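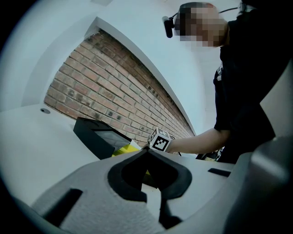 Pflaster gehören in ihre Schachtel

28. Januar 2020

Wer einen Haushalt ordnet, stößt früher oder später auf den Rat, alles aus der Originalverpackung zu nehmen. Nudeln ins Glas, Waschmittel in den Kanister, Teebeutel in die Dose. Bei Nudeln habe ich nichts dagegen. Bei Pflastern halte ich den Rat für falsch, und ich will begründen, warum.

Im Mai habe ich unsere Hausapotheke nach dem Unari-System eingeräumt. Das Set besteht aus 4 stapelbaren Kästen mit Deckel und einem Bogen Etiketten. Die Anleitung empfiehlt, Verbandmaterial auszupacken und nach Größe zu legen. Ich habe mich daran gehalten. Kleine Pflaster kamen nach links, große nach rechts, die Kartons ins Altpapier. Am Abend sah der Kasten gut aus.

Nach zwei Wochen lagen die Größen durcheinander. Das war zu erwarten, denn einzelne Pflasterhüllen sind dünn und glatt und rutschen bei jedem Öffnen übereinander. Schwerer wog, dass mit den Kartons auch alles verschwunden war, was auf ihnen stand. Wie viele waren ursprünglich drin? Welche Sorte war das, die auf der Haut gejuckt hat? Bis wann sind sie haltbar? Auf den einzelnen Hüllen fand ich davon bei manchen Marken etwas, bei anderen nichts.

Eine Pflasterschachtel ist klein, steht von selbst und trägt auf der Vorderseite das, was man wissen muss. Man erkennt sie auch dann, wenn man es eilig hat und nur eine Hand frei ist. Ein Etikett mit dem Wort „Wundversorgung“ in gleichmäßiger Schrift leistet das nicht. Es sieht aus wie das Etikett daneben, auf dem „Erkältung“ steht.

Bunte Verpackungen gelten unter Ordnungsleuten als Unruhe im Regal. Auch das teile ich nicht. Eine Schachtel mit einer Zeichentrickmaus darauf findet ein Kind, das noch nicht lesen kann. Es kann sie holen, während ein Erwachsener das Knie abspült. Und wer die Schrift auf einer importierten Packung nicht lesen kann, erkennt immer noch das gezeichnete Pflaster.
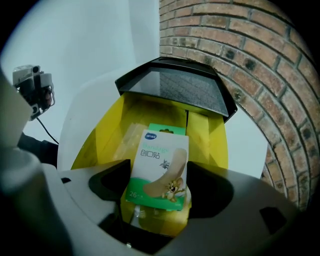 Eine Pflasterschachtel mit 26 Stück, beschriftet auf Englisch und Chinesisch, dahinter ein gelber Behälter.

Nun zum Behälter, denn ganz ohne geht es auch bei mir nicht. Ich benutze inzwischen eine offene Kiste von Fodwood ohne Deckel und ohne Fächer. Die Schachteln stehen darin hochkant nebeneinander, die Vorderseite nach vorn. Das Fehlen des Deckels hat mich anfangs gestört, wegen des Staubs. Der Staub sammelt sich auf Karton aber genauso wenig problematisch wie auf Kunststoff, man wischt ihn ab. Dafür sehe ich beim Öffnen der Schranktür sofort, was da ist.

Die Farbe der Kiste ist übrigens keine Nebensache. Graue und weiße Behälter verschwinden im Schrank, und für Bettwäsche mag das erwünscht sein. Für Dinge, die man im Notfall sucht, würde ich immer einen kräftigen Ton nehmen, Gelb oder Rot. Das Unari-Set gab es nur in Sand.

Gegen meine Lösung wird eingewandt, dass Kartons Platz verschwenden. Eine halb leere Schachtel nimmt so viel Raum ein wie eine volle. Das stimmt, und in einer Reiseapotheke packe ich deshalb ebenfalls aus. Zu Hause geht es um eine Handbreit Schrankboden. Im Katalog von Pugh wird für ein System mit einzeln befüllbaren Einsätzen geworben, das 60 Euro kostet. Für die eingesparte Handbreit ist mir das zu viel.

Der zweite Einwand lautet, Karton werde im Badezimmer weich. Dann steht die Hausapotheke am falschen Ort. Verbandmaterial und Medikamente sollen trocken und nicht zu warm liegen, und das Bad ist beides nicht. Bei uns stehen sie im Flur, auf einem Brett in 156 Zentimetern Höhe. An die Tabletten kommt damit kein kleines Kind heran. Die Pflasterkiste steht getrennt davon, weiter unten.

Wegwerfen sollte man dagegen die lose Kunststofffolie, die sich in solchen Kisten ansammelt. Aufgerissene Tüten und Umverpackungen von Mehrfachpacks tragen keine Information mehr, die auf der Schachtel nicht auch stünde, und sie verdecken, was darunter liegt. Ich gehe die Kiste alle 2 Monate durch und nehme die Folie heraus. Leere Schachteln bleiben stehen, bis Ersatz gekauft ist. Sie sind mein Einkaufszettel.

Mir ist klar, dass ein Schrank voller verschiedener Kartons auf Fotos schlechter aussieht als einer mit gleichen Kästen. Ich räume aber für Leute ein, die sich in den Finger geschnitten haben. Die Unari-Kästen habe ich behalten. In einem liegen Batterien, in den anderen Schrauben und Nähgarn, und dafür taugen sie.

Kontakt | © 2020 Nonstead | Nach oben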